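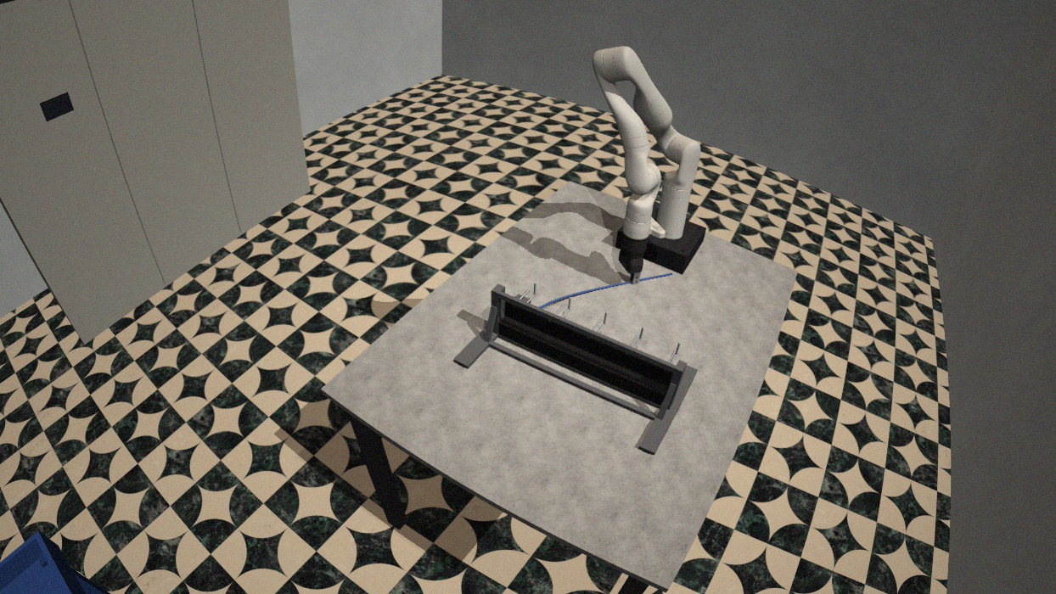

Meltier pauses cable-routing cells after grip fault

Software update and free inspection offered to all Limismont users

VIRAR, February – Meltier has asked customers to stop using the automatic routing mode on its Limismont cable-handling cells while a fault in the gripper control software is put right. The fault can cause the robot to keep pulling on a cable after it has snagged on a fixture pin.

The problem was reported by Kaushik, a maker of wiring sets, at its works in Virar. During a night shift a cable caught at the base of a pin and the arm did not stop at its set pull limit. The cable parted and the loose end struck the guard. No one was hurt. The cell was switched off at the wall and has not been used in automatic mode again.

Meltier engineers rebuilt the job in simulation, using the same arm movements and fixture layout, and ran it 4,000 times. The arm went over its pull limit in 63 of those runs. In every case the gripper was holding the cable close to one end, with the longer part already led to the fixture. The software was reading the drag of the cable as part of its normal weight and resetting the limit to suit.

The fault affects software version 8 only. Earlier versions use a fixed limit and can be run as normal. The arm, the gripper and the emergency stop are not affected.

Customers with version 8 should:

Switch the cell to manual mode and leave it there until the update has been fitted.
Keep the guard closed whenever the arm has power.
Check fixture pins for bent or loose parts before each shift.
Set aside any cable that was routed in automatic mode and test it before it is sent out.

The update brings back the fixed limit and adds a check on the gripper. If the pull rises for more than 2 seconds without the cable moving, the arm stops and the fingers stay closed until an operator clears the alarm. Meltier will fit it on site, free of charge, and inspect the guard and fixture during the same visit.

Kaushik has moved its routing work to hand benches for now. Meltier will meet the cost of the cables scrapped at Virar.

Customers can book a visit through the Meltier service desk. Please have the cell's serial number and software version ready.

Ends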